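Workshop Tips: Setting Up a Packing Bench for Pick-and-Place Trials

Updated April 27, 2019

These notes come out of the Kurnulier packing study, in which a two-armed robot moves shop goods between a display and a serving tray. They cover the bench and the stock. Control software is dealt with on the Jedulov pages.

Result in short

We ran 2,000 picks on the same bench with mixed goods. Before the changes listed below, 53 picks in the first block were lost to causes that had nothing to do with the grasp planner: slipped stands, glare, cables catching on stock. In a later block of the same length the figure was 9. The planner was the same in both.

Bench surface

Use a plain matt top in one colour. Brown works well with white and silver goods, less well with cardboard. Wipe it down before each block — crumbs shift light packets.

Clear acrylic stands

Clear stands are cheap and hold small goods at a fixed height, but depth readings through them are poor. Put a strip of matt tape along the front lip of each step. Fix the feet with removable putty. Set the stand at an angle to the bench edge if the wrist has trouble reaching the back step square on.

Wrapped goods

Pick soft packets across the short side, away from the crimped ends. Sandwich wedges should be gripped low, with the jaws opened only slightly wider than the pack. Grip force for a wedge was set to 30 per cent of the value used for bottles. Replace any pack whose film has gone slack, and log the change.

Small round pots

Leave one finger width between pots. If they touch, the second one tips when the first is lifted. Labels on the lid help the wrist camera more than labels on the side.

Baskets and trays

Woven baskets are forgiving for loose packets, but the rim hides the lowest layer. Do not fill past the rim. A pale tray with rounded corners is easier to segment than a white one under strip lights.

Cables

Tie wrist cables at two points and leave a loop at the joint. Check the loop with the arm at full reach and again with it folded. Keep the stop button where the operator can reach it without leaning over the stock.

Recording a block

Log the start position of every item. The Du sheet has one line per item and a column for swaps. Save a wrist view and a fixed view at the same point in each block — the wrist view alone misses the far baskets. Uven labels go on the underside of the stand.

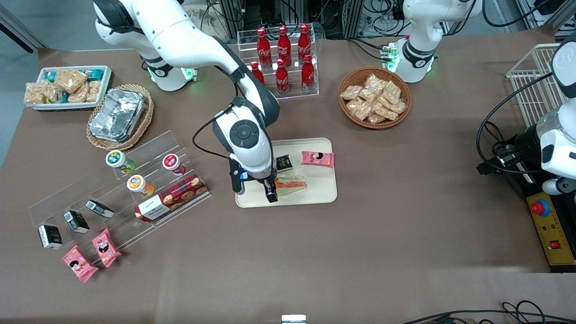
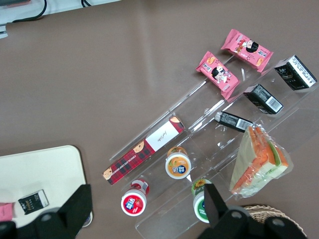 Mixed-goods layout with the stepped acrylic stand: fixed view first, wrist view second.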